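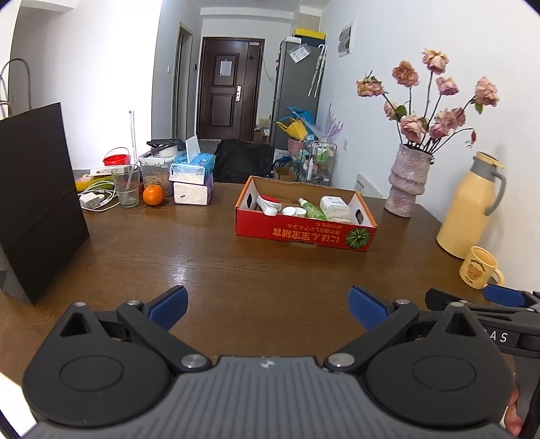

Clorham Sports Hall — pre-season volleyball safety check, with my comments

Checked on 10 July 2020, all three courts, before the indoor sessions start up again. I do this walk every summer and once more in March, and I've typed it up the way I scribbled it, so forgive the odd ramble. Each item has a result and then whatever I thought was worth adding. If you coach here, please read the bits for your own court at least!

COURTS AND FLOOR

1. Floor clean, dry and free of grit
Result: Pass on Courts 1 and 2. Needs work on Court 3.
Comment: Court 3 has had the badminton storage cages parked along the back line and there's a gritty strip where they stood. I slid my trainer over it and it went much further than I wanted it to. Sweep, damp mop, then sweep again before anyone dives on it.

2. Floor boards level, no raised edges or splinters
Result: Pass, one to watch.
Comment: The board by the Court 2 attack line (door side) still has a bit of give. It's no worse than in March, when I put a pencil mark next to it. Please leave the pencil mark alone, I use it to find the thing.

3. Line tape stuck down
Result: Fail on Court 1.
Comment: The short-court tape we put down for the under-12s has curled at two corners. Somebody has tried to stick it back with parcel tape, and parcel tape is slippery. I've pulled the lot up and it needs doing again with proper court tape.

4. Free zone clear on all sides
Result: Pass on Courts 1 and 2. Fail on Court 3.
Comment: Those cages again. A player chasing a shanked pass is looking up at the ball, so anything within a few strides of the line is going to be met shin first. The benches on Court 1 have crept inwards as well, but I shoved them back while I was there.

POSTS AND NETS

5. Floor sockets clean, covers fitting flush
Result: Pass after cleaning.
Comment: I got a surprising amount of fluff, two hair grips and a raffle ticket out of the Court 2 sockets. The covers all sit flat now. When the posts come out, the covers go straight back in, even if the next group is already hovering in the doorway.

6. Posts upright, no cracks, locking pins present
Result: Pass.
Comment: These are the Leitner posts and they've lasted well. One locking pin is a bit stiff — it does go home, you just have to lean on it. I gave it some oil and it was better by the time I left.

7. Post padding fitted and in one piece
Result: Fail, Court 3, left post.
Comment: The bottom strap has torn away, so the pad rides up and leaves bare metal at about knee height. No play on Court 3 until it's replaced. I know that's a nuisance for the Thursday lot, but I've seen a setter run into an unpadded post and I don't want to see it twice.

8. Winch handle removable, ratchet holding
Result: Pass.
Comment: All the handles come off as they should. Take the handle OFF once the net is up. I found one left on in March and it was sticking out at exactly the height of a child's face.

9. Net cable, no frayed strands
Result: Pass on Courts 1 and 3. Replace on Court 2.
Comment: I ran a rag along each cable (never your bare hand, please) and it snagged near the winch end on Court 2. It's only a few strands, but cables under tension don't give you much warning. New one wanted before the first session.

10. Net mesh, side bands and antennae
Result: Pass with a moan.
Comment: One antenna has been mended with electrical tape and has a slight lean. It's fine for training. It's not fine for league matches, so swap it for the spare in the long bag. The mesh has a hole near the middle on Court 1 that a ball won't fit through, and I'll stitch it up myself.

REFEREE STAND AND SEATING

11. Referee stand stable, steps sound, padding on
Result: Pass.
Comment: I climbed all the way up and had a good wobble about. Solid. The rubber foot that kept falling off has been glued and it seems to be staying put.

12. Pull-out seating locks in both positions
Result: Pass, needs two people.
Comment: It locks nicely open. Closing it is heavy work on your own and fingers could easily get caught at the left-hand end, so always have one person each side. I'd like a sign on it saying so.

BALLS, FIRST AID AND EXITS

13. Balls sound and at the right pressure
Result: Mostly pass.
Comment: The match balls are lovely. The older training balls are a mixed bunch and a few have panels peeling, which scratch forearms something rotten. I've put the worst ones in the bin bag by the store cupboard. Don't rescue them!

14. First aid kit stocked and in date
Result: Fail.
Comment: No ice packs at all, and the finger tape is down to the cardboard. Volleyball without finger tape is asking for trouble. The eyewash had gone out of date too, so I've thrown it away.

15. Fire exits clear and opening freely
Result: Pass.
Comment: Both doors open with one push. The one on the car park side drags slightly on the mat, so I've moved the mat.

16. Lights, all working and guarded
Result: Pass, one flickering.
Comment: The flicker is over the Court 2 service area. It's not dangerous, just very annoying if you're tossing up a jump serve.

STILL TO DO BEFORE WE OPEN

Court 3 post pad — ordered through Sullwood, £146 with delivery.
Court 2 net cable — same order.
Court 1 tape — me, one evening next week.
Cages off Court 3 — the badminton club has been asked. I'll ask again.
Ice packs, finger tape, eyewash — on the shopping list.
Loose board on Court 2 — look at it again in March, sooner if it starts to creak.

Courts 1 and 3 stay shut until their own fails are signed off, and Court 2 until the cable is on. If we're stuck we can borrow the hall at Taltden for the first week, but their ceiling is low and you lose half your passes in the beams.

Anything I've missed, write it in the red book in the office and put your court number next to it.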